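July, workshop notebook, 16:40

Third go at the walnut oil finish and I'm properly excited about this one! Esben Norðdahl came by at lunch, ran his thumb across the Skallitz offcut and asked which shop-bought varnish it was. None of them, just oil, a bit of beeswax and far more rubbing than I'd like.

Recipe as it stands: 40 g beeswax to 2000 ml oil, melted in slowly over the water bath. The first batch had twice the wax and dragged horribly under the cloth. Lilura oil smells nicer than the Kuster stuff and goes on thinner, so I'm sticking with Lilura until the tin runs out. Leave each coat 20 minutes before wiping off. I tried leaving one overnight (never again, it went like toffee and I had to scrape the lot). 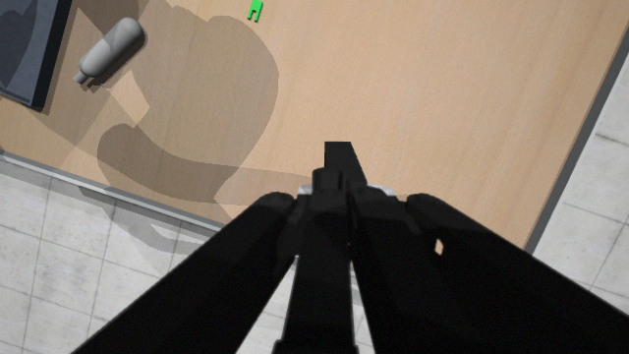 Pale wood top from overhead, faint streaks in the grain. Render.

Sanding notes. Stop at 240 grit. Going finer looks lovely dry but the oil just sits there and sulks. Raise the grain with a damp sponge first, let it dry right through, then one light pass by hand. The ash piece came up like silk after that, I kept going back to stroke it.

Batch no. 2375 is the good one, label on the lid, second shelf. Please don't stir it with the Plunis brush, that one still has shellac in it.

Oily rags flat on the line outside, not in the bin!!

Next: ring test with hot mugs, then lemon juice. Need more lint-free cloth.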